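Bedroom and wardrobe tips

Last updated: October

Filed under: Household / Bedrooms / Storage

Mattresses

Strip the bed completely once a month and leave it bare for a morning with the window open. A quilted mattress holds dust in the stitching, so go over it with the upholstery nozzle, working along the lines of the quilting and then across them. Do the sides as well.

For a musty smell, sieve bicarbonate of soda over the whole top, leave it for 4 hours and vacuum it off. Empty the vacuum afterwards, as the powder clogs filters.

Never soak a mattress. Dab stains with a cloth wrung out in cold water and a drop of washing-up liquid, then blot with a dry towel. Hot water sets blood and sweat marks.

Turn it head to foot at the change of season. If yours has a pillow top it can be turned but not flipped. Check the label.

Wardrobes

Take everything out before you decide what to keep. Sorting with the clothes still on the rail means you only ever look at the front third. Put the heaps on the bed, with an old sheet down first if the mattress is bare.

Hang: shirts, dresses, jackets, anything linen.

Fold: jumpers, T-shirts, jeans. Knitwear on hangers grows shoulders.

Roll: sportswear and pyjamas.

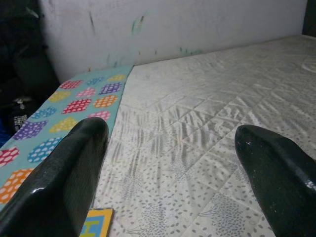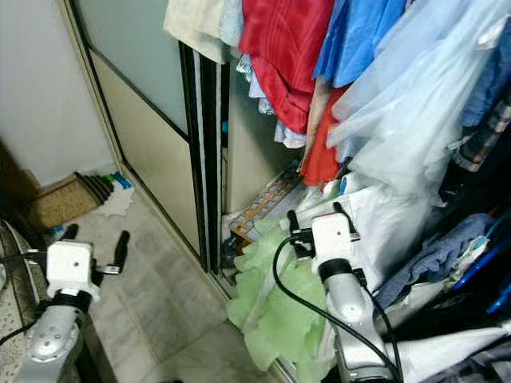

Wipe the inside of the wardrobe with warm water and a splash of white vinegar, and let it dry with the doors open before anything goes back. Pay attention to the back corners on an outside wall. If you find black spotting there, pull the wardrobe forward by a hand's width so that air can get behind it. We did this in the Calcombe house and the spotting has not come back.

Hangers should all face the same way. Slim velvet ones save a lot of rail. We use the Grestora 14-packs, which have held up well except under winter coats. Coats need a broad wooden hanger.

Moths

Cedar blocks only help if you sand them now and then to bring the smell back. They do not kill anything. If you already have moths, bag the woollens, squeeze out the air and freeze them for a fortnight. Let the bag come back to room temperature before opening it. Vacuum the wardrobe floor, the rail fittings and the skirting, and put the vacuum contents straight in the outside bin.

Vareo traps (the flat cardboard kind) are useful for telling you whether the problem is over. Change them when the glue gets dusty.

Out-of-season clothes

Wash before storing, even if it looks clean. Cotton bags are better than plastic for wool. Label the outside. Vacuum bags are fine for duvets made of polyester but not for down, which loses its loft.

See also: Getting candle wax out of bedding; Sticking drawers; Re-waxing a jacket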